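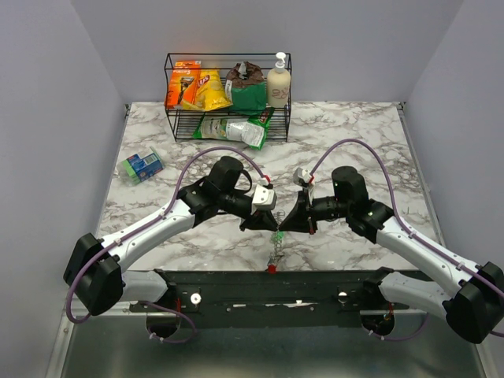 Figure 3. The Fama cell during remote operation, with a thin, coiled-looking item between the two gripper tips and the stocked rack behind.

4 Collecting demonstrations

4.1 Set-up

All demonstrations in this paper were recorded in one cell, which we call Fama. Two arms are mounted at the front of a marble-patterned table with plain walls on the other three sides. A black wire rack with two levels stands near the back wall. The rack and the products on it belong to a second set of tasks (Section 6) and were left in the cell during the tasks described here. We did this on purpose, as a policy trained on a bare table did badly in early trials once other goods came into view.

The products include stiff boxes, soft bags and a pump bottle. In Figure 3 the razor box, the yellow crisp bag and the pump bottle are all on the upper level. A blue and green package lies on the table to the left of the rack. The operator is told to treat everything except the item in hand as background and to leave it alone.

4.2 Control

Each arm follows a smaller leader arm held by the operator, who sits outside the cell and watches two screens. Joint angles are copied from leader to follower, with limits on speed and on how far the grippers may close. The control software, Cumum, also keeps the commanded and measured positions for every joint, so that lag between the two can be checked later.

We compared this with guiding the arms by hand. In hand guiding, one person holds each wrist and moves the arm through the task with the motors off. People learned it quickly, and the paths were smooth. It had two faults for our purpose. The hands of the person were in view of the cameras for most of each recording, and one person could not easily move two arms and work two grippers at the same time. A short trial with two people, one to each arm, gave poor timing at the handover. We kept hand guiding for setting the start poses only.

4.3 Task

The main task is a handover of a light, thin item. One gripper picks it up from the table, both grippers meet near the middle of the cell, and the second gripper takes hold before the first lets go. The item is then put down on the other side of the table.

Thin items make this harder than it sounds. They swing when the arm stops, and their lower end often hangs close to the table while the upper end is being passed across. The gripper fingers also hide the point of contact from the overhead view just when the operator most needs to see it. Operators dealt with this in different ways. One group slowed down well before the meeting point and waited for the swing to die away. The other brought the grippers together while the item was still moving and corrected afterwards. Both kinds of recording were kept, but they are marked separately in the data — mixing them without a mark made the learned policy hesitate.

Grip closure was the most common source of error. The leader arms give the operator no sense of touch, and a new operator tends to close too hard or too late. We added a tone that sounds when the motor current in a gripper passes a set level. This cut the number of dropped items during training sessions, though it did little for experienced operators, most of whom turned it off.

4.4 Data

Recording began in February and the set was frozen on March 15, 2024. It holds 800 demonstrations, of which 365 use the slow approach. A further 200 recordings were made and thrown out, mostly for dropped frames or for a gripper touching the rack. Start positions were changed by hand between recordings, following a printed list from our earlier Nundeson study. A demonstration lasts some 15 seconds from the first movement to the release.

No recording was shortened at the point of contact. Earlier work in our group removed pauses to make the data more compact, and the Magalhães baseline in Section 5 is trained in that way. Pauses carry useful information in a handover. An arm that waits is often waiting for the other one, and a policy that never sees this will tend to let go too early.

Failed grasps followed by a second attempt were kept if the operator recovered without help. Recordings in which somebody reached into the cell were not. 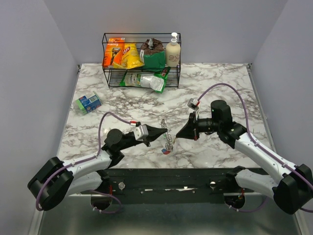 Why is the same operator used for both arms?

A single operator can time the release of one gripper against the closing of the other without having to speak to anyone. With two operators the gap between these events varied more, and the learned policy copied that variation.

4.5 Operator training

New operators practised on a foam block before moving on to thin items. They were free to choose which arm made the first pick, and most chose the side of their stronger hand. We did not correct this during practice. For the recorded set, the list of start positions fixed the picking arm, so that left-to-right and right-to-left handovers were both present for each operator. Practice recordings were stored but were not used for training any policy reported in this paper.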